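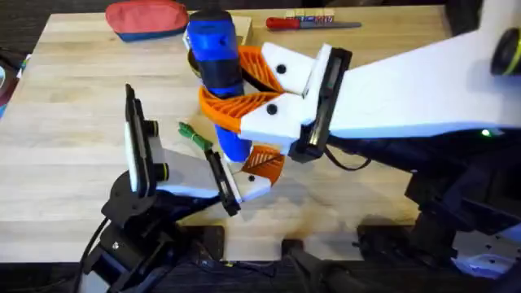 Fig. 1. Blue cylinder held upright at the butcher-block table.

Sorting Small Things on a Shared Table
Szymon Wilczyńska, Selbridge, 15 April 2026

Topic: how long it takes to put a messy table back in order, and which objects slow people down. Started in February, group was three people, later two.

Method. Table left as found after a normal day. One person sorts, one holds the stopwatch. Blocks go in one box, tools in the Clernedari drawer, anything round goes in a bowl. 20 rounds total. No talking during a round (we broke this rule alot).

Results. Slowest round 739 seconds, fastest 546. The slow one was round 2, we argued over where tape belongs. Letter blocks were quick to grab but people stopped to line them up or spell stuff. Screwdrivers fine. Round things roll, so they cost time even with the bowl right there.
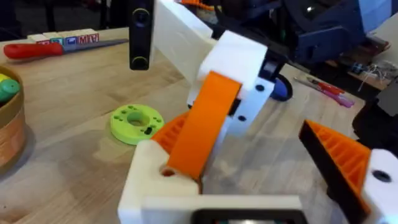 What counted as a finished table?
Everything in its box, drawer or bowl, and the wood surface clear from one end to the other. Crumbs didnt count.

Problems. Rounds 7 and 8 used a diferent box, the Fudia one, too deep, so those times are hard to compare. Should of written down who sorted each round. Only did it from round 5 on.

Next. Label the drawer, then repeat with the same box every time. Raw times are in the Texier folder, second tab.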